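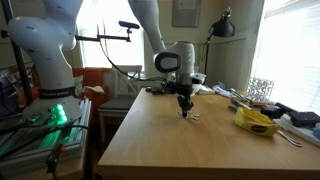 Who gets to put an arm back into motion after a stop, the person who stopped it or whoever is nearest?
The person who stopped it, and only after saying so out loud and getting a word back from everyone in the room.

October, bench log, Kirkden room

Writing that at the top of the page so it stays there! We talked about it for most of the morning and I think we finally have a restart rule that fits on one line. The old version was a full paragraph in the Cornier binder and I could never remember the second half.

Valentin Cordier came by at 11 with the draft of the two-arm house rules and we went through it at the table with both Frankas in front of us. Much better than doing it in the office. You read "keep the shared zone clear" and then you look at where the second arm can reach and suddenly the sentence needs a lot more words.

What we settled:

Shared zone is the part of the tabletop both grippers can get to. Only one arm moves in there at a time unless the task sheet says otherwise and two people have signed it.

Speed cap for any new task is 22 percent until it has done 8 clean runs in a row. A clean run means no stop, no nudge by hand, no "it was nearly fine." Valentin wanted the count to start over after any change to the gripper fingers and I agree completely, fingers change everything.

Cables get checked by eye before power-up, the whole length, following the slack with the arm in its start pose. I love this one. It's such a small habit and it costs half a minute.

Hand tools stay on the table only if they're part of the task. If they are, they go on the sheet with a place, and they go back to that place between runs. Same for bags, cases, cloth, baskets, all of it. The Birna sheet already has a column for this and it works really well, so I copied it.

Small loose pieces are their own heading now. Stop the arm, then sweep, never reach under an open gripper for a crumb. I've done it, we've all done it, so it's in writing.

Status lights: say the color aloud before stepping in. Valentin thought this was a bit much. I talked him round - it makes the person at the keyboard look up, and that alone is worth having. He wants to try it for 3 sessions and then decide.

Still open:

Overhead camera. Do we treat bumping the mount as a reason to redo the calibration check every time, or only if the test pattern is off? I lean toward every time. The Ortuño notes say to mark the bar with tape and compare, which could be a nice middle way. Need tape.

Blinds. Afternoon light changes what the camera gets, so the task sheet should say open or closed. No line for it yet - add one.

Also nowhere to write down who is holding the stop button when three people are here. Valentin suggests a name on the whiteboard. Simple, cheap, I'm for it.

Really pleased with this. It reads like something a new person could follow on day one, and it's short enough to tape up beside the bench. Next: type it clean, print two copies, ask Valentin to try to break the restart rule by being as annoying as possible. He has already agreed, a little too quickly.

Move the old binder to the shelf but keep the wiring pages.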